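3 Collecting Demonstrations

All demonstrations were recorded on the tabletop cell at the Cedthorpe laboratory.

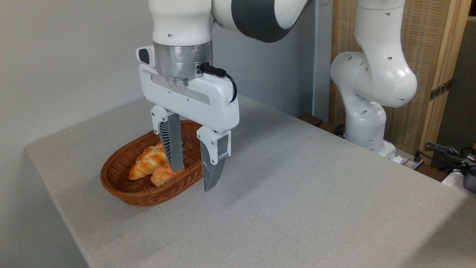
3.1 Workspace and task

Figure 3. The gripper over the basket during a demonstration of the bread task. The second arm is folded at the back of the table.

The bread task asks the arm to take one roll out of a wicker basket and set it down on the cloth. We chose it for two reasons. The rolls deform under load, so a grasp that closes too far leaves a mark that can be scored later, and their crusts differ enough in shape that a stored grasp pose does not carry over from one roll to the next. The basket adds a rim that the fingers must clear on the way in and again on the way out. With the fingers open, the gripper can straddle the rim, as in Figure 3, and the operator has to decide how far to bring the near finger down outside the basket before closing.

The second arm takes no part in this task. It is kept folded and its joint angles are left out of the state vector.

3.2 Teaching by hand

In the hand-guided condition, the arm is put in gravity compensation and the operator moves it by holding the last link. Finger opening is set with a foot pedal. Joint angles, finger opening and motor current are logged by Andar, our recording software, at a fixed rate. Each demonstration is then played back once without the operator, and the camera stream is taken from the playback. This keeps hands and forearms out of the training images, but it doubles the recording time and adds a source of error: if the basket is returned to a slightly different position, the playback may miss the roll. Playbacks that failed in this way were dropped together with their source demonstration.

3.3 Teaching by remote control

In the remote condition, the operator sits with their back to the table and works from the camera stream alone. Motion of a handheld controller is mapped to motion of the gripper, scaled down by half while a trigger is held. No force is fed back to the hand. Operators were told to stop above the roll, correct the wrist angle, and only then descend. Two of them ignored this after the first session and moved in a single sweep – their demonstrations were kept, and Section 5 reports results with and without them.

No playback is needed here, and the images are those the operator saw at the time.

3.4 Operators and sessions

Five operators took part. Three had used the arm before. Each completed both conditions, in an order assigned by draw, with at least one night between them. Before each session the operator had nine practice attempts, which were not logged. Basket angle and roll placement were reset after every attempt from a printed sheet, and the same sheet was used for both conditions.

The final set holds 372 hand-guided and 364 remote demonstrations. We did not trim the larger set to match, as early tests showed no change in the trained policy when the extra demonstrations were removed.

3.5 Labeling

Every demonstration was split into approach, insertion, grasp, lift and release. The boundaries were first set from finger opening and gripper height, then checked by one of the authors. Insertion proved the hardest to mark. Under hand guidance the fingers often enter the basket at an angle and straighten on the way down, so gripper height alone places the start of the phase too late. For these cases we used the height of the lower fingertip. The corrected boundaries are used throughout the rest of the paper.

Pauses longer than two seconds were flagged but left in place. They are far more common in the remote condition, mostly right before insertion, and their effect on the learned policy is taken up in Section 5.2.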